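On 9th January our small team visited the open day of Himness, who sell a simulation kit for two-handed robots. We wanted to see if it suits our packing line.

## The first demo

Adaeze Abubakar started the grocery task on the big screen.

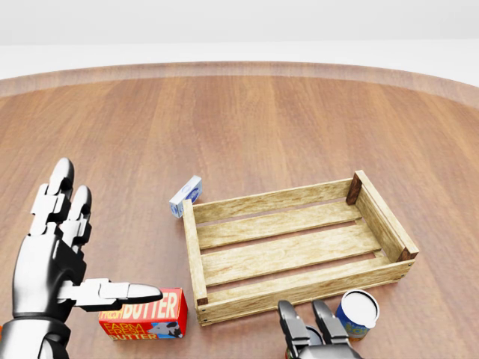
## The price

The kit costs 400 per month, with up to 20 seats. Support is extra – I asked twice.
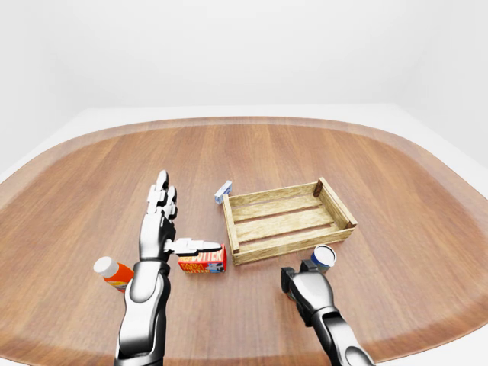 *3 min read*

Karabo Mkhize explained that every task can be changed by the customer.
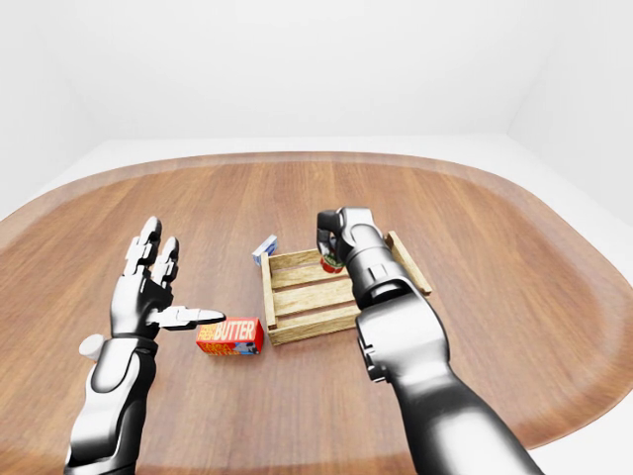
My own work is with cans, so I asked mostly about grip. The red can held over the crate looked well placed in the fingers, but I would like to test our heavier ones. 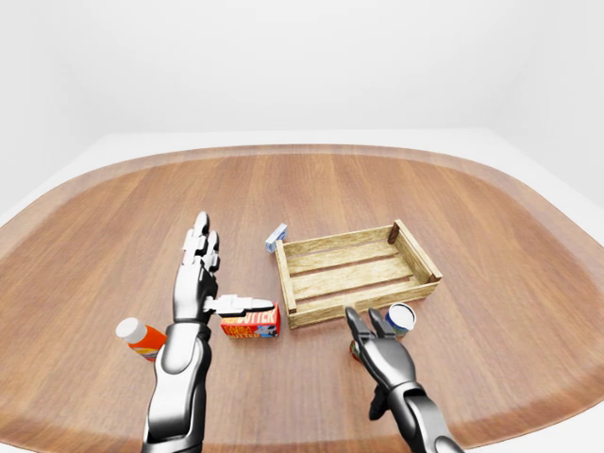

For this Karabo offered us a trial in May, and we said yes.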